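支持中心 > 工单 > 仓储与备料 > 3068

工单号:3068
标题:蓝色货架顶层备料位,Erdem 长支架与袋装件配套数不一致
站点:Prillau,备料间
系统:Esance 库存模块
货架:Rallen 冲孔立柱式,蓝色钢层板
优先级:中
状态:已关闭(附遗留项)

问题描述(报单方填写):
顶层备料位按套管理,一套为黑色长支架一件、灰色袋装小件一件。Esance 中该库位长支架结存 493,袋装件结存也是 493。盘点时长支架实物与账面一致,袋装件比账面少 47。盘点做了两遍,结果相同。最近一次账实一致的盘点在十一月,中间没有调整单。 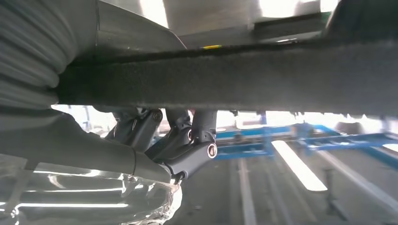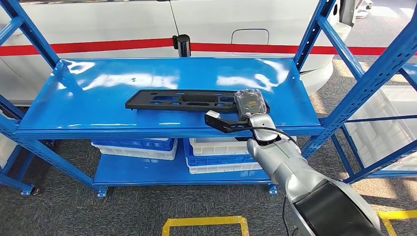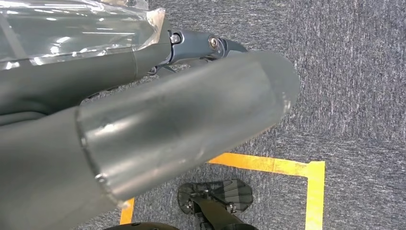 报单方补充:
1. 袋装件用透明塑料袋包装,一袋一件,袋口未热封,折一道。
2. 领料时成套领取,不拆领。系统里也没有单独领用袋装件的记录。
3. 十二月初调整过库位,原来放在下层的物料挪到顶层,标签由 Esance 重新打印。
4. 下层塑料周转箱里还有别的物料,与本单无关,没有动过。

处理记录

08:40 支持端
工单受理。请提供以下内容:十一月盘点表、库位调整前后的库位清单、调整之后的全部入库单和领料单、现用物料清单(版本号要完整)。在查清之前不要做盘亏调整。调整单一旦过账,后面的流水会和它混在一起,回溯时很难分开。

09:15 报单方
盘点表、库位清单和单据已上传。物料清单稍后补,版本号在工艺那边。顺便问一句,不做调整的话,下午的备料能不能照常?套数不够会报缺料。

09:22 支持端
可以照常。账面目前是偏多,系统不会拦截。现场按实物配套,少袋装件的支架不要发出,单独放一边,不写入系统。

10:05 支持端
核对入库单。库位调整之后入库六次,每次长支架和袋装件数量相等,单据上的计量单位都是“件”。领料单逐张核对,两种物料数量同样相等。单据层面没有差异来源。

10:30 支持端
核对库位清单。调整前,长支架和袋装件分属两个库位,支架平放,袋装件集中装箱。调整后合并为一个库位,下设两个物料号。合并时 Esance 生成了移库单,移出和移入数量一致。移库单由系统按账面数生成,现场没有点数确认。这一步列为疑点。

10:50 报单方
移库那天确实没点。箱子整个端过来,倒出来,和支架放在一起。当时认为前一次盘点刚对过,不必重复。

11:10 支持端
需要现场检查三处:
a. 原来装袋装件的箱子,包括折边和箱底。
b. 顶层层板与后侧立柱之间的缝隙。
c. 下层箱子内部及箱与箱之间。
检查时从顶层往下做,每层查完再查下一层。找到的袋装件先不要放回,单独装好,注明在哪一处找到。

13:20 报单方
查完。
a. 原箱已经回到空箱区,底部有袋装件 4 件,压在折起的衬纸下面。
b. 后侧缝隙找到 11 件,都在层板与斜撑之间卡着。袋子薄,件也小,从前面看不到。
c. 下层箱子里找到 9 件,混在别的物料上面。
合计 24 件。还差 23 件。

13:35 支持端
a 和 b、c 性质不同。a 是移库时遗漏,一次性的。b 和 c 是存放方式造成的,会重复发生,需要处理存放方式本身。先把 b、c 的位置记下来:相对于层板左右哪一端更多?

13:50 报单方
缝隙里的大部分靠右。下层箱子里的没注意,已经拿出来了。

14:00 支持端
请做一个滑动测试。步骤:
1. 清出顶层一段层板,用干布擦净。
2. 取袋装件,平放在漆面上,距后沿一掌宽。
3. 在层板前沿正常推放一件长支架,力度与平时一样。
4. 记录袋装件是否移位,往哪个方向。
5. 把袋装件改放在支架上面,重复第 3 步。
6. 换成不带袋的裸件,重复第 2 到第 4 步。

15:10 报单方
测试结果:
漆面上的带袋件,每次都移位,方向基本朝后。推支架时支架端头会顶到袋子,袋子贴着漆面走得很顺。
放在支架上面的,多数不动,支架被拖动时会掉下来,掉在哪边不固定。
裸件移位很小,自己会停。
另外,层板前面有一道翻起的边,东西不会从前面掉。后面没有。

15:25 支持端
结论清楚一半。光滑漆面加塑料袋,摩擦很小,前沿有翻边而后沿敞开,袋装件只能往后走。长支架上有成排的长孔和方孔,袋角容易钩住,抽支架时会把袋子一起带走,带到哪里取决于抽的方向。请再确认:发出去的支架里,有没有夹带多余袋装件的情况?

15:40 报单方
装配那边说见过。袋子挂在支架孔里,一件支架带两袋。多出来的他们放在工位抽屉里,没退。已经请他们清点。

16:30 报单方
装配工位清出 21 件。加上前面的 24 件,合计 45 件。还差 2 件。

16:45 支持端
收到。剩余 2 件继续找,今天不追。工位退回的 21 件请走退料单,原因代码选“多发”,不要选“质量”。选错会进入隔离库存,可用数不会恢复。

次日

08:20 报单方
退料单报错:“退料数量超过已领数量”。袋装件按套领用,单独退就过不去。

08:35 支持端
可复现。Esance 的退料校验是按套做的,单退组件时拿套数去比,而该工位的领料单已经全部关闭,可退套数为零。临时办法:
1. 不用退料单。
2. 建一张库位间移动单,来源填装配线边库,目的填顶层备料位,数量填零,备注写本工单号。
3. 实物放回。
账面本来就没有扣过这 21 件(领料时按每套一件扣,多带走的没有扣),放回后账实自然靠拢,不需要增加账面数。昨天 16:45 让你们走退料单是我们的错误,如果当时过账成功,账面反而会多出 21。请忽略那条说明。

08:50 报单方
明白。移动单数量填零能保存吗?

08:55 支持端
能保存,不能过账。保存即可,作为留痕。

09:40 报单方
已保存。24 件加 21 件已放回,复点,袋装件比账面少 2。物料清单也拿到了,版本 C,一套一件,没有替代料,没有损耗系数。

10:00 支持端
物料清单排除。余下 2 件按盘亏处理,需站点主管在系统内批准,批准后由报单方过账,支持端不代做。

整改项

整改一:存放方式
袋装件不再散放在漆面上,也不再搁在长支架上面。改用浅盒,盒底垫防滑垫,盒子靠前沿翻边放置。长支架与浅盒之间留出一只手的空当。长支架一律从前沿平着取,先抬后抽,不在层板上拖。

整改二:后沿
顶层后沿加挡条。向 Rallen 询过,这一款层板有配套后挡,卡在立柱的方孔里,不用钻孔。交期较长。到货前用铝型材一段,扎带固定在斜撑上,高度以高过一袋袋装件为准。扎带剪平,不要留尖头。

整改三:包装
供应商目前的袋子偏大,件在袋里晃动,袋角伸得很长。已请采购询问能否改用小一号的袋子并封口。没有答复前维持现状。领用前不要提前拆袋,裸件虽然不滑,但表面要求不允许直接堆放。

整改四:移库确认
Esance 的合并库位功能默认不要求点数。管理员设置里有一项“移库时强制录入实数”,Prillau 站点当前为关闭,建议打开。打开后对全部库位生效,无法只对单个库位设置。报单方需先评估其他备料人员的工作量。

整改五:装配工位
多出来的料当班退回,放进线边的退料盒。抽屉里不存料。

11:30 报单方
整改一已执行。防滑垫用的是库里现有的橡胶垫,裁开的,边上有点翘,压了两天会平。整改二的临时挡条已装,推放支架试了二十次,没有袋子过去。整改四需要讨论,暂时不开。

11:45 支持端
橡胶垫请确认不掉色、不渗油。袋子未封口,渗出物可能进到袋内。

13:10 报单方
用白纸压了一中午,没有印子。先用着,发现有印再换。

13:20 支持端
可以。一周后做一次复盘,只盘该库位的两个物料号。无差异则关闭工单。

一周后

09:00 报单方
复盘完成。长支架无差异,袋装件无差异(2 件盘亏已过账)。后沿缝隙和下层箱子也查了,没有发现袋装件。浅盒有一次被推歪,没倒。

09:30 报单方
补充一个情况:层板反光,扫码枪扫平贴在层板上的标签时经常读不到,要换角度。改成贴在前沿翻边的立面上以后正常。是否影响库位编码?

09:40 支持端
不影响,编码和标签位置无关。建议同一排货架统一改贴前沿。旧标签要撕掉,不要覆盖,避免同一库位出现新旧两个条码都能读的情况。胶印用酒精擦,漆面先在角落试一下。

10:15 报单方
旧标签已撕,漆面没有变化。

关闭说明

差异原因:
(1)库位合并时未点数,原箱遗留 4 件。
(2)袋装件在光滑层板上后移,落入后侧缝隙或下层箱内,共 20 件。
(3)袋角挂在长支架孔内随支架发出,装配工位滞留 21 件。
(4)原因不明 2 件,按盘亏处理。

遗留项:
- Rallen 后挡条到货后替换临时挡条。
- 供应商改袋,待采购回复。
- Esance 按套领用时组件单退报错,已转产品缺陷,另开单跟踪,本单不再更新。
- “移库时强制录入实数”是否打开,由站点决定。

重新打开条件:同一库位的任一物料号再次出现差异。重新打开时请附当次盘点表和后沿检查结果,缺一项不受理。

14:05 报单方
本单第 13:50 那条更正:下层箱子里的 9 件,问了当时一起查的人,也是靠右的多。

14:10 支持端
已记录。工单关闭。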